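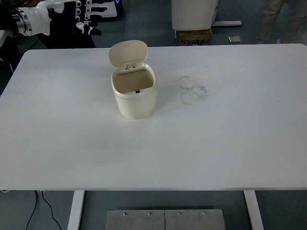 Pudlow Robotics Short Course - Handout 6: Collecting Demonstrations

3 min read

Filed under: Teaching Notes, Robot Learning, Data

Last session we argued about network size for an hour. Today we do the part that decides whether any of that mattered.

The task is "put it in the bin." The bin is small, cream-colored, and has a hinged lid. A toddler can do this. Your policy will need more help.

Some terms. An episode is one attempt, start to finish. A demonstration is an episode you're willing to show other people. The Jinadville set has 1201 episodes, and students always want to know how many are demonstrations. Open it and find out. Bring a snack.

Before each episode
- Set the lid as the task sheet says, open or closed. Half open is a third task and we aren't teaching it.
- Move the bin. If it stands on the same spot all afternoon, the model learns the spot and ignores the bin.
- Hand back at the start pose, fingers open.
- Leave the marks on the tabletop alone, or clean them all off. Don't wipe half the table between episodes 2 and 3.

During
Go slowly, but don't freeze. Long pauses teach pausing, and the model is a very good student of pausing. If you fumble the grasp and recover, keep it and tag it "recovery." If you fumble and swear, keep it anyway - there's no audio.

After
Label success or failure right away. The Lodell rule: an object hanging on the rim is a failure, however you feel about it.

For next time, read the Dlamini notes on operator bias and write half a page on whose habits your data has picked up.

We use cookies to remember your preferences. Accept all | Manage settings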